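Zumo Orbital Forum > Ground Segment > Tracking and Telemetry

Doppler residuals on the Praramau beacon -- oscillator or elements?
Posted in August by Catalina Cisternas
3 min read

ccisternas
Running a 70 cm station at Brarkham, fixed turnstile, SDR locked to a GPS reference. Over 26 passes of the Praramau cubesat the residual curve has the right shape but sits 829 Hz high at closest approach. Elements were 11 hours old at worst. I've read this as transmitter offset. Any objection?

mocanu_gs
Yes. Old elements give you a timing error, and a timing error near closest approach looks like a frequency offset if you sample at the predicted time. Fit the inflection point first, then read the frequency there.

ccisternas
Already fitted. Time of closest approach is free in the solution. It moves by less than a second on most passes and the offset stays put.

H. Esteves
Then it's the oscillator. An along-track error changes sign with the elements; a constant bias over that many passes doesn't. What is the onboard temperature telemetry doing?

ccisternas
Board sensor reads 11 °C leaving eclipse and 29 °C at the end of the sunlit arc. Offset follows it slightly, which I'd expect from an uncompensated crystal.

mocanu_gs
Slightly isn't a number. Plot it against board temperature before calling it. I'd also check the receiver's sample rate correction, as I've seen that applied twice.

ccisternas
Fair. Correction is applied once, checked against a signal generator. Plot to follow.

H. Esteves
I still think the generator check settles the ground side. Unrelated, for whoever asked about the tracking workshop: I'm going, and will bring the spare preamp. 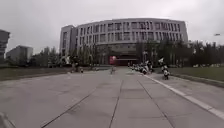
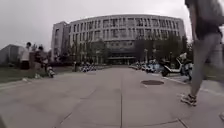

mocanu_gs
Re: sample rate correction
It settles it at one frequency. Do it at both ends of the passband and I'll drop the point.

ccisternas
Will do both ends tonight after the 9 pm pass.

Related threads
Choosing a noise figure budget for 70 cm
Element set age and pass prediction error
GPS disciplined references: holdover behaviour
Turnstile or helix for low elevation passes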